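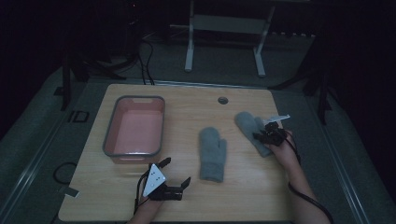

Session 4: Keeping papers in order at home

Most households keep more paper than they need and still can't find the one sheet they want. This session covers what to keep, how long to keep it, and a simple way of sorting it.

Before the session, read pages 96 to 104 of the course reader. Bring a small pile of your own post, opened or unopened. Cover up any account numbers if you plan to share it with the group.

First sort

Put everything into one open container. Don't read anything yet. Then take out one sheet at a time and place it in one of 3 piles:

Act: bills, forms, letters that need a reply
Keep: contracts, certificates, guarantees, tax papers
Go: flyers, old envelopes, out-of-date price lists

Read a letter only as far as you need to choose its pile. Anything with your name and address on it should be shredded or torn up before it goes out.

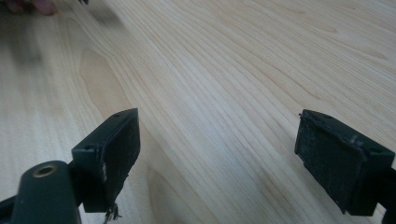 Notes by Wumpini Antwi
Revised by Kwabena Asante, August

Second sort

Work on a clear, flat surface. Take the Keep pile and group it by subject: home, money, health, work. Put the newest sheet at the front of each group. Staple pages that belong together, as paper clips catch on other sheets.

Label each folder with a plain word. "Car" is easier to find than "Vehicle documents and related".

Review dates

Write a month on the front of each folder. When that month comes round, go through it and take out what has expired.

For Saturday

Finish one folder and bring a list of what you put in it. We will compare labels in pairs.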